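Stollum Hand Gripper Build: Your Questions

I get a lot of mail about the Stollum, the hand-held gripper I've been building at our shared workshop, so I finally put the answers in one place. Last updated 31 August 2020. If yours isn't covered, write to me (Sheldon) and I'll add it when I get a minute.

What is a Stollum, anyway?

It's a gripper you hold and work yourself, no arm attached. You squeeze, two padded fingers close, and you get to find out what a robot would have to put up with if it tried to pick up your coffee mug. I started it because I wanted to teach a small arm to unload my dishwasher. The arm is still in a box. The gripper took over my life!

Do I have to build two?

Nope, one works fine on its own for cups, jars and light stuff. I went to two because towels and lids drove me up the wall with one hand. Build one, use it for a few weeks, then decide. The second goes a lot faster because you already know where you swore the first time.

What did it cost you?

Almost 600 dollars for the pair, and that includes a fair bit of plastic I ruined. Fernanda Torres built hers for less, but she already had the fasteners and is much more patient than me with print settings.

What are the finger pads like?

Soft, grippy and textured on the inside faces. That texture matters more than I expected! My early smooth ones let go of everything. The pads come together in a V with a small gap left between them, and please leave the gap alone. Audrey-Anne Boychuk filled hers in to make it "neater" and then couldn't pick up a pencil.

What's with the black-and-white squares?

Those are the markers for tracking. Software looks for the pattern and works out where the gripper is. Print them on matte paper, stick them down dead flat, and don't laminate them (I did, and every ceiling light turned into a white blob right across the pattern). The plain pattern sheet is in the Dhillon folder with the rest of the files.

Can I see the grippers close up?

Sure, both of these are from the shop.
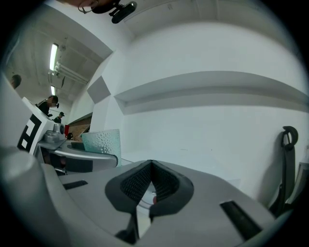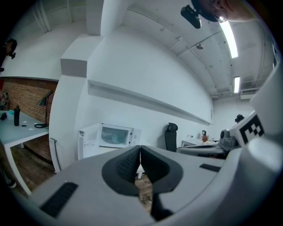 Which files do I print first?

Start with the finger pads and the little test bracket. If the bracket fits your screws without a fight, your printer is set up well enough for the body. The body is a long print, and you don't want to find out at the end that your holes are all too tight. Ask me how I know.

Where do the Tillex and Drillis names in the parts list come from?

Tillex is our name for the trigger linkage and Drillis is the jig for drilling the mounting holes. Preben Bech named them both one night and they stuck. You can skip the jig if you have a steady hand and a drill press. I have neither.

How long do the pads last?

My current set went past 3,000 squeezes on the bench before the texture started to look tired. Dusty stuff wears them quicker. Wipe them with a damp cloth and let them dry before you go again. No solvents, they go gummy.

My trigger sticks halfway. Help?

Nine times out of ten it's the pivot screw. Back it off a quarter turn and try again. If it still sticks, pull the linkage out and look for a little ridge of plastic on the inside edge, then take it off with fine sandpaper. A dab of dry lube is fine. Don't use oil, it creeps onto the pads.

Can I sell ones I build?

Ravinder Pelletier and I talked this over in August and we're okay with it, as long as you keep the name on it and share any changes you make. Send me a picture of yours too, I love getting those!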